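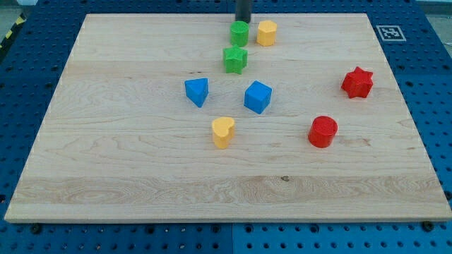
Fig. 2. Coloured solids on the wooden board, Gindero workroom.

Okay, week two of Solids and Sorting, and I promised you less algebra and more stuff you can pick up.

Start with the word prism, as we'll lean on it heavily. A prism has two matching flat ends and straight sides joining them. The triangular one (blue) and the hexagonal one (yellow-orange) are the easy cases. The blue cube is a prism too — a square one whose height happens to match its base — and every year somebody argues with me about it. Please do!

The green cylinder is where I get fussy. Lots of school books call it a circular prism. In this course I won't, as I want my prisms to have edges I can run a thumbnail along.

Now the green star. Look at the top and it's tempting to call it a completely new kind of solid, but the top is just a polygon with some corners pushed in. We say non-convex. If you pick two neighbouring points of the star, the straight line between them leaves the shape, and that's your test.

Colour and shape are separate properties, so sort by one at a time. Green gives you a cylinder and a star together. Blue gives you a triangle-ended solid and a cube. Write down your rule before you touch anything.

For next time:
Read the Sopacua booklet, section 2 only.
Sketch the hexagonal prism from directly above, then from one side.
Work out faces, edges and corners for each prism and check F + V = E + 2.

Spare booklets are in room 237 at the Stendport building.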